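Print this page | E-mail this page

Storing padded winter jackets

By Selorm Yakubu

April is when the padded jackets come off the hooks in our house. A light-colored nylon shell shows every mark, so I look each one over before it goes away. Empty the pockets, close the zipper and shake the jacket hard by the shoulders. The padding shifts to one side when a jacket has been left in a heap.

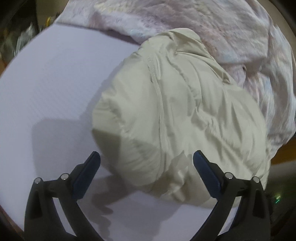
Can you iron the creases out of a nylon shell?

Keep the iron away from it. Nylon can melt or turn shiny, and heat flattens the padding. Hang the jacket in the bathroom while someone showers, then smooth it with your hands.

Folding on the bed

1. Clear a space as wide as the jacket with its sleeves out. A bed is better than a table – you can press down without the jacket sliding away.

2. Lay it face down and pull the hem straight. Tuck any hood flat against the back.

3. Check for gray marks on white fabric. Dab them with a damp cloth and a drop of dish soap, wipe with clean water and let the spot dry completely before you fold.
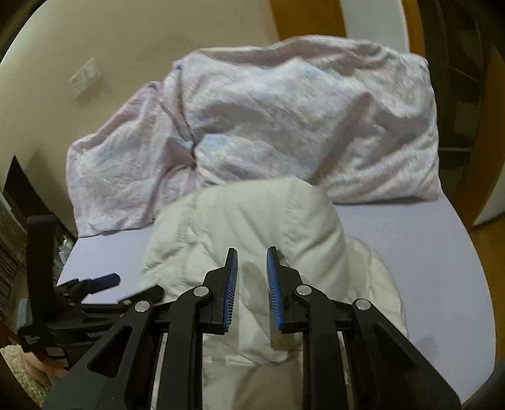 4. Fold both sleeves across the back, then fold the jacket in half from the bottom. Press out the air slowly with your forearms.

5. Put it in a cotton bag or an old pillowcase. I stopped using vacuum bags after 2 winters – the padding came out in lumps.

Nkrumah Nutsugah wrote in to say he hangs his on wide hangers all summer. Fine if you have the closet space.

Get the Cullham household newsletter by e-mail every Monday. Unsubscribe at any time.

This site uses cookies. Accept | Settings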